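An Open Afternoon at the Jellarberg Student Robotics Workshop

Filed under: Visits, Schools and Clubs

I run the technology evening at a community center in Flivport, and for a while I have wanted to see how other places teach robotics to students past the kit-building stage. The Jellarberg workshop opens its doors twice a year, once in spring and once in December, and this time I took the train up for the December one. I went on my own, stayed from one o'clock until they started stacking chairs, and wrote this up for our members because several of them asked whether the trip is worth it.

Getting there is simple. The workshop is in the old part of the technical college, a ten-minute walk downhill from the station. There is a sign at the gate and another at the side door, and the side door is the one you want. The main entrance leads to the library and the staff there will send you back out again. Coats go on a rail in the corridor. Visitors sign in, get a sticker, and are put in a group with a student guide.

The course is called the Nartey project, after the street the first class met on. Students join in their second year at the college and stay for two terms. They work in teams of 3, and each team picks one household task at the start and keeps it until the end. No team may change its task after the second week. Our guide said this is the rule students complain about most, and also the one the teachers will not discuss.

The tour began in a classroom with a short talk. It covered the money, which I was glad of, as most open days skip it. Each team gets 300 dollars for the whole project to spend on props, fixtures and spare parts. Anything bigger comes out of a shared budget of 2,000 dollars a year, and teams have to write a one-page request to get at it. Last year most of the shared budget went on replacement cables and a better set of lights for the ceiling. The robots themselves belong to the college and are not counted in either figure.

After the talk we went through to the main room. It is long and has a smooth floor that somebody had obviously mopped that morning. There are tables down the middle and desks with screens along the window side. Visitors stand behind a strip of yellow tape. Each team has one turn on a robot in the afternoon, and between turns they sit with their laptops and answer questions from whoever comes up. Some of them were good at that part and some plainly wanted to get back to work, which was the same when I was a student.

The first table we stopped at was the laundry team.
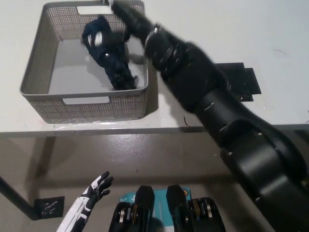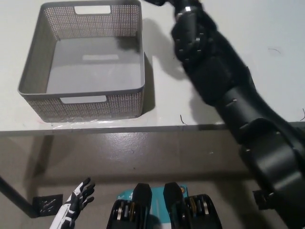 Laundry handling is a common task for student teams because the props cost next to nothing, but it is a hard one to program. A shirt has no fixed shape, so the team can't store one grip point and use it every time. They have to pick a spot on the cloth, bring the hand down to it, close the fingers and then find out if they have anything. The laundry team had spent most of the first term on the approach alone, bringing the arm in over the near side of the table with the hand pointing down. The gray basket has walls full of small holes and a cutout at each end for carrying, and one of the students told me they had argued for a week over whether to use a basket at all. A low tray would be easier to reach into. They kept the basket on the grounds that people at home have baskets, and the walls give the hand something it has to avoid. I thought that was a sensible choice. A task that has been made too easy doesn't teach much.

The team's written plan was pinned up beside their desk and I read it while waiting. It splits the job into reaching, gripping, lifting and placing, and each part has its own test. A part has to pass three tries in a row before they go on to the next one. If it fails on the third, they start again from the first. The plan had a lot of crossing out in the gripping section. They also keep a paper log next to the laptop, with the time, the garment, the starting position and what happened. The teacher in charge insists on paper for this. Her view is that students write down failures on paper and quietly delete them on a computer. I have seen the same thing in our own group and may copy the idea.

I asked the team what they would do differently. One said they would have sorted out the lighting earlier. Dark cloth and a black hand are hard for their software to tell apart, and they had been testing with light-colored towels for so long that they didn't notice. Another said they should have written the stop routine first. At present every run has one student on the stop button who is not allowed to do anything else, and with a small team that takes up a lot of hands.

From there we went on to the second table, where a team was working on setting out cups. They were having a bad day. A software update had gone in that morning and the robot was not taking commands, so we got a talk and some slides. The talk was fine. I would have liked to hear more about why they chose a soft grip over a hard one, but the group was moved along before I could ask.

The third team was working on opening and closing drawers. They had built their own small cabinet out of their team budget, with drawers that could be made stiffer by turning a screw at the back. This was the cleverest piece of building I saw all afternoon. It means they can test the same movement against a loose drawer and a sticky one without changing anything else. They let visitors try the drawers by hand at each setting. The stiffest one was stiffer than anything in my kitchen.

There was a break at three with coffee and a tray of buns. It ran long. I used the time to look at the back wall, where the workshop hangs its old projects. Most are posters from earlier years, with a few parts screwed to a board: worn fingertips, a cracked bracket, a gear with half its teeth gone. Each part has a label saying which team broke it and how. I would put this near the entrance if it were mine. It told me more about the course than the brochure did.

The last item was a question session with two of the teachers. Most of the parents in the room wanted to know about jobs. The answer was that many of the students go on to Zoltness, which has a longer program and its own test hall, and that others go straight into maintenance work at local firms. Someone asked if beginners could join. They can't. The course expects a year of programming and a workshop safety certificate, and the teachers were firm about both. There is a Monday evening class for people who have neither, and it feeds into the main course.

I asked how they grade a project that never works. They grade the log, the plan and a spoken review, and the finished run counts for only a small part. A team that fails for a reason it can explain will do better than a team that gets one lucky run. There was some muttering from the students at the back when this was said, so I suspect it is still a live subject.

Some practical points for anyone in Flivport thinking of going in the spring:

Book ahead. Places on the tour are free but limited, and people without a booking were asked to wait for the second group.

Wear something warm if you go in winter. The corridor where you wait is not heated.

Bring your questions to the tables. The question session is mostly about admissions, and the teams know their own work better than anyone on the stage does.

There is a step at the side door. The college can open the level entrance if you call in the morning.

The buns run out early.

I would go again, mainly to see how far the laundry team gets. Their plan for the second term is to take a garment out of the basket and lay it flat on the table, and after that to try a single fold. They would not promise the fold. The drawer team says it will have handles of different shapes by then, and the cup team only said that it will not be installing updates on the morning of an open day.

I have asked the workshop for a blank copy of its log sheet and will bring it to our next meeting. If enough of our members want to go in the spring, I will ask about a group booking.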